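The Long Index: How a Comics Archive Was Rebuilt for Print

The collected edition of Kingi runs to 1405 pages in three volumes, and most of the work that went into it concerned paper stock. The strip was published weekly by Skuveck, a small press that printed on whatever newsprint it could buy that month. No two years match. The blacks drift toward brown, the registration wanders, and in the early issues the back of each page shows through the front.

Sixten Söderlund edited the set. He had written two earlier books on serial comics and expected to spend his time on the introduction and the captions. Instead he spent the first winter building an index. The press had kept no master list, and the issue numbers on the covers were wrong in several places. Number 21 appears twice, with different contents. He settled the order by reading the letters pages, where readers complained about events in the previous issue.

Original art survives for less than half the run. The remainder had to be scanned from printed copies, and the scanning specification changed twice. The first tests were made at 300 dots per inch in color, which was enough for the line work but broke up the gray tones. Those tones were laid down with adhesive dot screens, and a dot screen scanned at the wrong resolution produces a moiré pattern when it is printed again. The team moved to a higher resolution for the toned pages and kept the lower setting for covers and text.

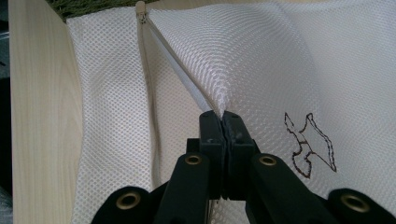
Trilok Mishra thought the tones should have been left alone, dirt and all, and said the cleaned pages looked like a different strip to anyone who had bought it off the rack. The disagreement went on for most of a year. The printed books follow a middle course: stains and show-through are removed, but the dots are not redrawn, and where a screen was cut badly in the original the bad cut stays.

Lettering raised a separate problem. The dialogue was hand-lettered by at least four people, only one of whom was credited. Some balloons had been pasted over earlier ones, and on the surviving boards the glue has failed and the upper layer has shifted. Söderlund's rule was to reproduce the text as first printed and to move nothing back by eye. Where the older wording could be read underneath, it is given in the notes to volume three.

Those notes are set in Clasach, a narrow serif chosen to keep the section under 30 pages. It is legible but small. Readers who follow the variant wordings closely will want good light.

The character Nakar, who enters late in the second volume, accounts for a large share of the notes. She was written out in one issue and restored in the next with no explanation in the story. The index shows that the two scripts were delivered out of order, and the letters pages show that readers noticed. The edition prints both in the order of publication and places a cross-reference in the margin.

Volume one is available now in hardcover. The second follows in January, and the third has not been scheduled.

Related
Dot Screens and the Reprint Problem
Who Lettered It? Tracing Uncredited Hands
Small Presses and the Newsprint Shortage
Reading the Letters Pages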